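July, 6:20 a.m. Bedroom sensor read 2 degrees over the hall again. Moved the Firkard logger off the window wall – drift stopped within 20 minutes, so the wall is the source.

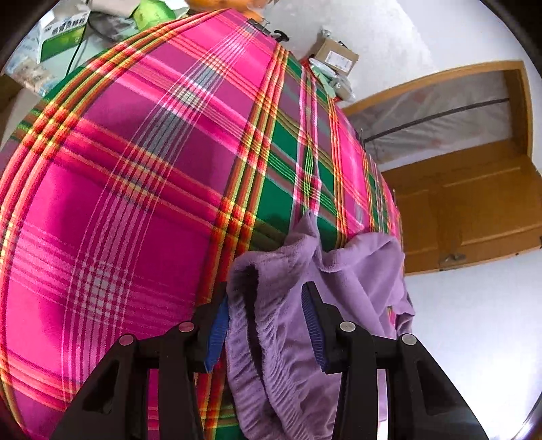
Plaid cover, lilac fleece.

Heriberto Ccori called from Sugden about the attic. He wants 200 mm of insulation above the joists; I have 100. Ordered the balance from Grarmont. Vent baffles go in first.
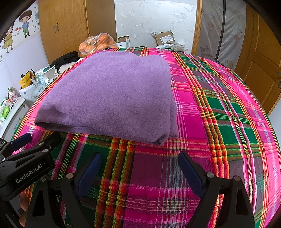 Fleece, folded.

Night reading still to log. Window shut, fan off, door open.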